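Plorna Task Board, white, with blue part set
Bench equipment / Manipulation / Boards and mats
Reviewed by Indira Mudaliar
Last updated 7 September 2026

The Plorna board is sold as a way to compare pick-and-place methods between labs. You get a flat white board with sub-panels and printed outlines, a set of loose blue parts, and a scoring sheet. The idea is that a part either ends up where it should or it doesn't, and two groups on different continents can put their numbers side by side.

We stock it and we use it. I am less sure than the brochure about what those numbers mean.

Most people who ask us for the board have read the Clotanum result. Clotanum is a training method in which the policy learns from teleoperated runs and is then corrected by a person during short trials. The write-up gives 635 trials on this board, of which 156 ended in failure. That is a respectable score. My trouble is with how the trials were set up. All of them began from one of 3 starting layouts, and the same layouts were used in training. Raghavendra Bhat asked for scores on layouts the policy had never met and was told they would follow in April. We haven't seen them.

There is also the matter of the second arm. Clotanum is described as a two-armed method, yet the scoring sheet gives no credit for using both, and one arm can finish the whole list while the other waits. If you want to show that two arms help, you need a different test.

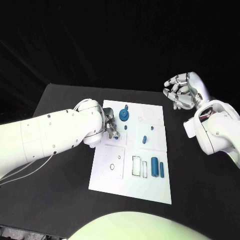
WORKING WITH THE BOARD

The blue parts include a gear-shaped pulley, small pegs, a capsule-shaped cylinder and plain cylinders of different thickness. Small parts ask a lot of the gripper. The larger cylinders are easier to see and, in our hands, easier to pass, so an average over the full set flatters a method that is weak on the small ones. Ask for scores part by part. If a paper won't give them, draw your own conclusions.

Scoring as supplied: one point when a part is inside its outline and the gripper has let go. A part that lands across the line is left to the judge. Jasper Koster and Lieven Van Acker scored the same recordings for us separately and disagreed often enough that we now ask for 2 judges on any run we publish. Plorna says a stricter rule is being written.

Lighting matters too. A white board under a bright lamp can wash out the printed lines. Policies trained against a plain dark background may look very good until somebody moves them to an ordinary bench. I would want at least one set of trials in an untidy room before believing any claim about general use.

WHAT IT WILL TELL YOU

Whether your arm and gripper can place these parts on this board. It is also handy for catching a bad calibration, and for that alone we'd buy it again.

WHAT IT WON'T

Anything about soft objects, heavy objects or parts that have to be screwed in. Posico makes a board with threaded fittings, which we list separately.

ORDERING

Board and part set are sold together. Spare pegs are available in bags. Prices on request from Arnout Bakker at the Meijer sales desk — please say which gripper you are using, as the smallest parts don't suit every fingertip.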